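Notes for the Dullcombe library talk, 18th March
Jayanthi Varghese
"What my grandmother's recipes left out"

(Wait for people to get their coffee. Say hello to the back row.)

Good afternoon, and thank you so much for giving up part of your Sunday for this. I know the parking is terrible. I'm going to talk for 20 minutes, and then I'd really love to hear from you, because every time I give this talk somebody tells me a story better than any of mine.

Start with the notebook. Hold it up. My grandmother kept it for most of her married life, and when it came to me I thought, well, now I can finally make her fish curry. I sat down with it one evening in July and found that the whole recipe was five words long — fish, tamarind, chilies, coconut, salt. She had written down what she might forget to buy. The cooking she already knew.

(Pause here. People usually laugh, let them.)

So I called my mother, and my mother said "until it smells right," and I called my aunt, and she said my mother was wrong about the tamarind. That went on for most of a year. I cooked that curry 23 times before I served it to anybody outside the house, and I kept notes on every one of them, which are now longer than the notebook itself!

Next part: how to ask. If you have an older relative who cooks, please don't ask for the recipe. Ask if you can come over while they make it. Bring a measuring cup, and when they reach into the salt, hold the cup under their hand. They will be annoyed with you. My aunt still brings it up.

(Slide change. Drink some water.)

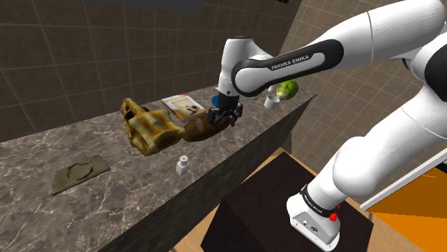
Then write down the talk as well as the amounts. My aunt tells a long story about a wedding while the onions brown, and when the story is over, the onions are done. I've timed myself telling it, and I'm too fast, so I have to put in the part about the missing shoes.

Don't tidy up the spelling either. My grandmother wrote "corriander" all her life, with two r's, and I left it that way in the copies I made for my cousins. One of them called me in tears over it.

Mention the sign-up sheet by the door for the recipe swap. Bring a dish or just a card, either is fine. Then questions — start with the lady who brought her own notebook, if she's willing.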